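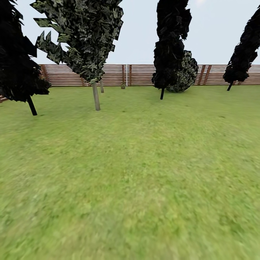

Simulated garden seen from the mower's forward camera position, default lighting.

Setting up the garden world for a home-built mower

This page covers the simulation step of the Plirnesis mower build. It assumes the chassis description file from part 5 is finished and loads without errors. Do this before any blade motor is wired in. The physical mower stays on the bench until the boundary test at the end of this page passes.

1. Ground

Create a single flat plane and apply the grass texture. Set friction to the same value on both axes. Leave the ground level for now; slopes are added in a later part. The texture will look streaky at low camera heights. The Zulleck detector tolerates this, so a larger texture file is not needed.

2. Fence

Use a mesh for the visible slats and plain boxes for collision. A collision mesh built from every board will slow the physics step badly. Place the posts as separate models so that they can be moved later. Check that the bottom of each collision box meets the ground plane. If there is a gap, the range sensor will see straight under it.

3. Trees and bush

Flat-panel foliage is good enough. Give each trunk a cylinder for collision and switch collision off for the canopy, unless it hangs lower than the top of the mower. Some trunks should lean. A detector tuned only on upright trunks tends to miss slanted ones. Keep the spacing uneven and leave open lawn in front for the start position.

Use both dark and pale trunks. Against a reddish-brown fence the dark ones have much less contrast, and the threshold has to be set for them first.

4. Camera

Attach the camera to the chassis link, facing forward. Set the horizontal field of view to 66 degrees to match the module on the Shehu board. Start the world, open the camera view and confirm that the lawn, the fence and the sky all appear. If only sky is visible, the pitch sign is reversed.

5. Boundary test

Place the mower on the open lawn, facing the fence. Start the Fomero controller in dry mode and set the stop distance to 41 cm. Drive forward at walking pace or slower. Repeat for 8 runs, changing the heading each time so that a post, a trunk, the bush and plain slats are all approached.

A run passes if the wheels stop before contact and the controller logs one stop event. Several stop events in one run usually mean the range filter is too short. Lengthen it by one sample and start the set again.

Save the world file with the controller settings. Part 6 loads both.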